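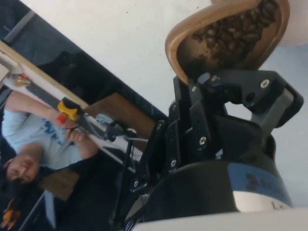

Rawan Nimri writes that the gripper was the cheapest line on her purchase order and took the longest to settle, and that she would now price the fingers before the arm. Her note is the reason the sections below are in their present order.

Sirnel two-finger linkage gripper
Product and planning information

Overview
The Sirnel is a parallel-linkage electric gripper for tabletop handling of small trays, scoops, dishes and hand tools. It is sold to workshops and test kitchens that already own an arm or have one on order. The gripper is supplied as a bare unit. The wrist adapter, camera bracket and fingertip pads are separate line items and should be quoted at the same time.

What is in the box
Gripper body with left and right finger linkages
Fastener set and hex key
Power and signal cable
Printed setup sheet

Not included
Robot arm
Wrist adapter
Wrist camera and bracket
Replacement pads
Table or stand

Key data
Fingers: 2
Maximum opening: 132 mm
Mass with standard pads: 241 g
Pad styles: flat, narrow
Warranty: two years, pads excluded

Planning the payload
Rated payload is quoted by arm makers at the tool flange. Subtract the gripper, the adapter and the camera before comparing it with the load. For scoops and shallow trays, weigh the item filled. A scoop held at the handle end puts its contents well forward of the pads, and the resulting moment normally sets the limit before the weight does. Where the arm data sheet gives a moment figure, use it.

Choosing pads
Flat pads suit straight handles and edges with parallel faces. Narrow pads suit raised rims and recessed dishes, where the tip has to enter a hollow and close on the lip from inside. Mixed pads may be fitted, one of each style. Order spares with the gripper – small orders placed later carry a separate shipping charge.
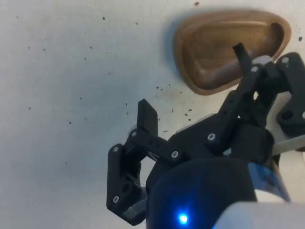

Can the pads be changed without taking the gripper off the arm?
They can. Open the fingers fully, remove power, and undo the pad screw from the outside. Rerun the zero routine before the next cycle.

Budget lines that are often missed
Loose materials such as beans, grain and seed leave dust in the pivots. Allow for a brush, a small vacuum and a cleaning stop in each shift. Allow staff time for setting grip force on each new object; Elias Awwad in applications support suggests half a day per object for a first installation. Wooden items vary from piece to piece, so buy the full set from one batch where possible and keep two aside as references.

Compatibility
The Skukside adapter fits arms with a standard small flange. The Farah adapter adds a side mount for a wrist camera and moves the gripper forward, which must be included in the moment calculation. Check cable clearance at full wrist rotation with either one.

Ordering
Quotations are issued from the Wetwood office and remain valid through the end of the month in which they are issued. Lead time is 7 working days for the gripper and adapters. Custom pads are quoted on receipt of a drawing or a sample part. State the arm model, the heaviest filled item and the narrowest rim on the request form.

Page revised Jul 7, 2019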